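긴팔 접기 데이터, 몇 개까지 모으세요?

oleck_in
6월부터 셔츠 접기 시연 모으는 중이에요. 지금 782개인데 소매에서 자꾸 막혀서 여쭤봅니다. 저는 윗부분을 먼저 한 번 접어 내리고 소매는 양옆에 둔 채로 밑단 모서리를 잡게 하거든요.
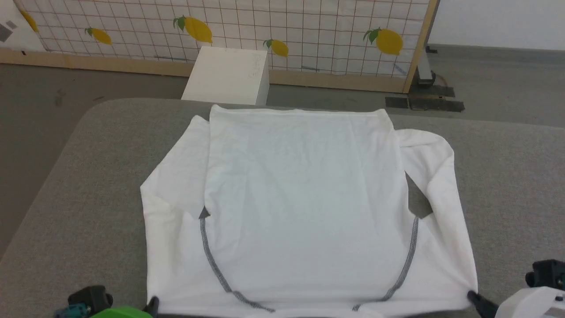
근데 이렇게 모은 걸로 학습시키면 오른쪽 소매만 자꾸 몸판 밑으로 말려 들어가요ㅠㅠ 개수를 더 늘려야 할까요, 순서를 바꿔야 할까요?

wisto77
순서요. 소매부터 안으로 넣고 나서 몸판 접으세요. 저는 그렇게 바꾸고 500개로도 됐어요.

Abbas Hashemi
저는 반대요ㅋㅋ 순서는 그대로 두고 시작 상태를 섞는 게 먼저 같은데요. 매번 반듯하게 펴 놓고 시작하면 조금만 구겨져도 못 해요. Tabrizi 세트가 1,831개인데 절반이 뭉친 옷에서 시작해요.

wisto77
뭉친 데서 시작하면 펴는 동작이 반이잖아요. 접기랑 섞이면 저는 더 헷갈리던데.

oleck_in
아 둘 다 일리가 있네요... 일단 손목 카메라로 본 시작 화면부터 바꿔 볼게요. 옷은 왼쪽 구석에 구겨 놓고 집게는 벌린 상태로요. 순서는 이렇게 갑니다.

1. 흰 천을 테이블 왼쪽 끝에 뭉쳐 두고 집게 벌려서 대기
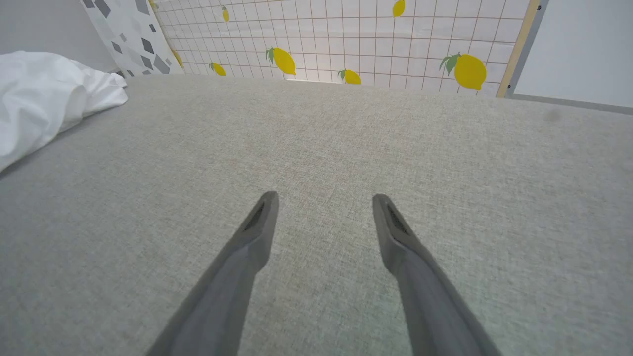
2. 가운데로 끌어와서 펴기 (여기까지 따로 저장)
3. 소매 먼저 접는 버전 14개, 나중에 접는 버전 14개

Abbas Hashemi
14개씩은 너무 적어요. 그걸로는 비교가 안 돼요.

wisto77
감 잡는 용도면 괜찮죠 뭐. 라벨은 Corkier로 나누세요, 구간 자르기 편해요.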